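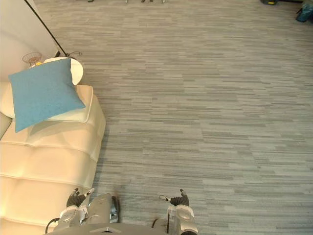
Ruido nocturno en viviendas del barrio de Gistard
Trabajo final de Tecnología y Sociedad
Entregado el 2 de junio de 2026

1. Objetivo
Medir el nivel sonoro interior durante la noche y ver si cambia según la orientación de la sala de estar.

2. Método
Trabajamos en 12 viviendas de las calles Huet y Zinau. En cada una dejamos un sonómetro durante dos noches, con las ventanas cerradas y los electrodomésticos de la sala apagados. En noviembre habíamos hecho una prueba previa, cuyos datos no se incluyen porque el aparato estaba mal calibrado.

3. Resultados
Las salas que dan a la calle Huet registraron una media 7 dB superior a la de las interiores. Los picos coinciden con la recogida de basura y con el paso del autobús hacia Stotero. En Zinau la diferencia fue menor y en dos viviendas no se apreció.

4. Limitaciones
La muestra es pequeña. No tuvimos en cuenta el tipo de acristalamiento, que varía mucho de un edificio a otro. Tampoco medimos los dormitorios.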